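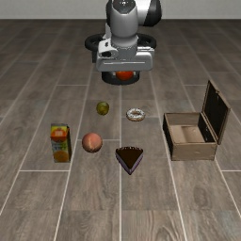

A simulated arm holds an orange above the groceries, with the open wooden box over on the right. Render: Meinecke.

BRUNAMAU, August 15, 2022 – We've got a result we've been itching to share! From today, Meinecke is releasing Plikach, a method for teaching robot arms to follow packing instructions that change halfway through the job. The paper, the code and all of our simulated scenes are free to download from our project page.

I've been writing up our lab's news for a while now, and this is the first project where I've kept asking to have another go on the demo myself. You type in something ordinary, like "put the fruit in the box", and then you change your mind (I do this a lot). "Leave the lime out, and can the cake go in as well?" Most of the systems we tried would either finish the first job regardless or drop everything and start again from scratch. Plikach keeps a running list of what has been asked for and what is already done, and it rewrites only the bits your new sentence touches.

The list sounds simple, and in a way it is. The hard part was teaching the arm when to look at it. Our first version checked after every tiny movement and dithered terribly, so now it checks when it picks something up, when it lets go and whenever a new sentence comes in.

All the training was done in simulation, in a set of rooms we call Asa. Each one has a plain floor, a wooden box with a lid and a mix of food: doughnuts, cartons of juice, peaches, slices of cake and so on. We shuffle what goes where, then let the arm get on with it. There are 40 kinds of item in the full set, and we kept 14 of them back so that the arm met them for the first time in the tests.

So how did it do? With instructions that changed partway, Plikach finished 88 per cent of the test jobs correctly. The same arm without the running list managed 18 per cent, a much bigger gap than any of us had put money on (there was a sweepstake, I lost). A job only counted if everything asked for ended up in the box and everything else stayed out of it.

There's plenty it can't do yet. Soft things don't squash in our simulator, so a slice of cake is as tough as a brick, and we'd expect a real one to come off rather worse. It also gets muddled by "the other one" when there are more than two things you might mean. Both are on our list for the next round of work, along with trying the method on a real arm in our Brunamau lab.

If you'd like to have a play, the download includes the demo, and you can type your own instructions straight in. Do send us the ones that trip it up, we're collecting them!

Notes for editors
Plikach is the name of the method and Asa is the name of the simulated test set. Further renders and short clips are available from the Meinecke press desk on request.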